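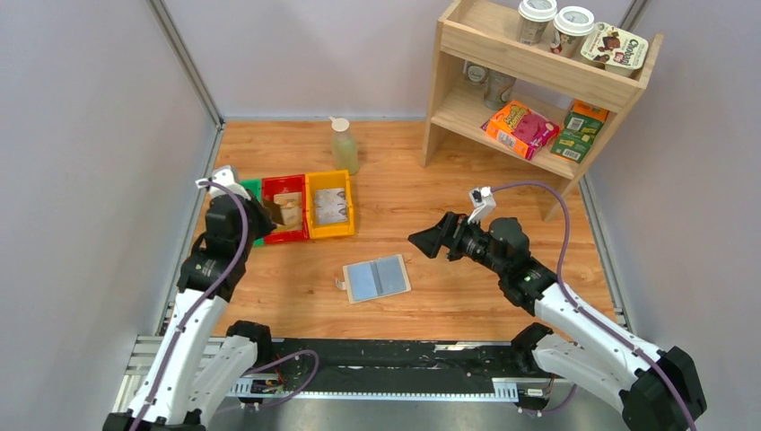 Gitden launches Parkeo, a three-bin system for the small stuff on the table

DROLLHOLM: Home organizing company Gitden will begin selling Parkeo, a countertop sorting set for cards, packets, snacks and other small household items, in October. The first run is 3,000 sets, and they will be sold through the Gitden shop in Drollholm and through the four Barua housewares stores in the region.

Parkeo consists of three open plastic bins in green, red and yellow, a light wooden shelf with two levels, and a printed guide of eight pages. It is meant for the table, counter or hall bench where a household puts things down on the way in and forgets them.

Gitden has offered in-home organizing visits for nine years. Most of the bookings are for closets, garages and basements. Staff noticed that the same clients often asked for a second visit to deal with a much smaller area.

"People would have a beautifully sorted garage and then a kitchen table they couldn't eat at," said Maj-Britt Öberg, founder of Gitden. "It was receipts, gift cards, half a bag of cough drops, a bottle of hand soap that never made it to the bathroom. We don't need a truck for that. We need somewhere to put it down."

How the set works

Each bin has one job, and the household chooses which. The guide suggests green for things that belong to a person, red for things that will be used up and yellow for things that have to leave the house, such as returns and mail. Families who prefer another arrangement can use the blank labels at the back of the guide.

The bins have no lids and no dividers. Early versions had both. In testing, lids stayed closed and items piled up on top of them, and dividers filled with elastics and pen caps.
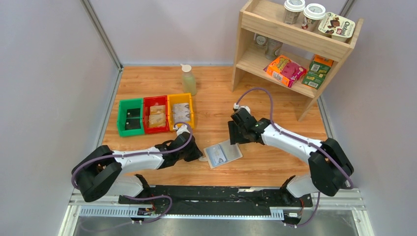
Upright items are the other half of the problem, and the shelf was added to the set for them. Anything that tips over in a bin, or that people want to see before they buy more of it, goes on one of the two levels. Paper cups with lids can stand side by side on the top, and a snack box fits on the level below with room for another box beside it. A pump bottle can stand behind the bins, where it is still easy to reach, and the middle of the table is left for whatever is being sorted at the moment.

The shelf is shipped assembled. It is not fixed to the wall and can be moved from one end of a counter to the other. Gitden recommends placing it in a back corner, with the bins in a row at the opposite side, so that a person standing at the table has a clear space between them.

Tested in 213 homes

Gitden lent Parkeo sets to 213 households in and around Drollholm over the winter. The households ranged from single renters to families with teenagers, and included several home daycares. Participants were asked to use the set in whatever room collected the most loose items and to send in a short diary at the end.

Of those households, 166 were still using the set when the trial closed. Most kept it in the kitchen. The most common reason given for stopping was lack of counter space, and the shelf has been made narrower as a result.

"We asked people to be blunt and they were," said Embla Ekström, who ran the trial for Gitden. "One family told us the red bin had become the dog's bin. That's fine. It was still the only bin the dog's things were in."

Participants also changed the guide. The first draft asked users to empty all three bins every evening, and very few did. The printed version asks for one sorting session a week, of about 20 minutes, and leaves it to the household to decide when.

Cards get their own chapter

Cards were the item that trial households mentioned most in their diaries. Loyalty cards, library cards, transit passes, gift cards with a few dollars left on them and membership cards from gyms long since closed turned up in drawers, coat pockets and cereal bowls.

The guide gives them two pages. It recommends a folding holder with clear sleeves, kept in the green bin, and a short routine for filling it:

Open the holder flat on the table before starting.
Put cards used every week in the front sleeves.
Put one card in each sleeve. Two cards in a sleeve will hide each other.
Set aside any card nobody in the house can identify, and check it with the issuer before cutting it up.
Leave a sleeve or two free for new cards.
Close the holder and return it to the bin. 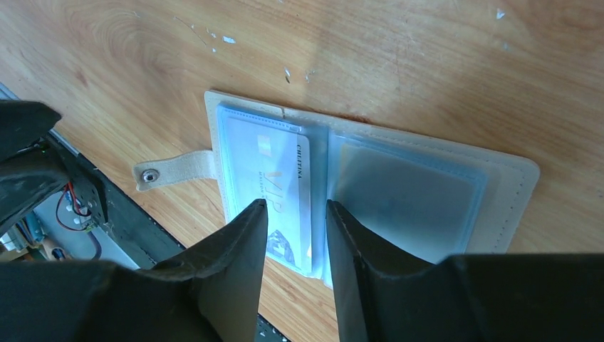
An open card holder with a snap-button strap and a card reading "VIP" in the left-hand sleeves.

Card holders are not included in the set. Most households already own one, according to Ekström, and in the trial it was usually found empty at the bottom of a drawer.

"I had three," said Verna Ostrowski, a retired school secretary who took part in the trial. "I keep one on the table now and my daughter took another. I did find a bookstore card with money on it, so I bought a book."

Ostrowski kept her set after the trial and has moved it twice, first from the kitchen to the front hall and then back again when the hall proved too dark for reading labels.

Barua stores to hold table sessions

Barua will carry Parkeo in all four of its stores and will set up a sorting table in each one during the launch month. Customers can bring a bag of small items from home and sort them at the table with a Gitden organizer. The sessions are free and no purchase is required. Anything the customer doesn't want to take home can be left in the store's recycling if it is paper, cardboard or clean hard plastic. Batteries, medication and opened food will not be accepted.

"Our customers ask for storage every day, and what they usually want is something smaller than what we have on the floor," said Holger Sjögren, buyer for Barua. "This one fits on a table and you can see what's in it from across the room. We looked at grey and white as well, and the colours won easily. Kids know which bin is theirs."

Replacement bins will be sold singly at Barua from the same date, in the same three colours. The shelf will also be available on its own from the Gitden shop.

Care and use

The bins can be washed by hand in warm water and dish soap. The shelf should be wiped with a damp cloth and dried, and should not be left standing in water. Neither part is intended for use in an oven, microwave or freezer. The set is designed for light items, and heavy jars and cans should be stored elsewhere.

Availability

Parkeo goes on sale in October at the Gitden shop in Drollholm and at all Barua stores. Households that took part in the trial may keep their sets at no charge and can pick up the revised guide at the shop counter.

Schools, libraries and seniors' residences interested in a group session can book through Gitden. Sessions run in the morning or the early afternoon and need one large table, a few chairs and a sink nearby.

About Gitden

Gitden is a home organizing company based in Drollholm. It provides in-home sorting, moving preparation and downsizing help for households, and sells a small range of storage products from its own shop.

Media contact

Leif Öberg, Communications, Gitden, Drollholm
Review sets and print-resolution photographs are available on request.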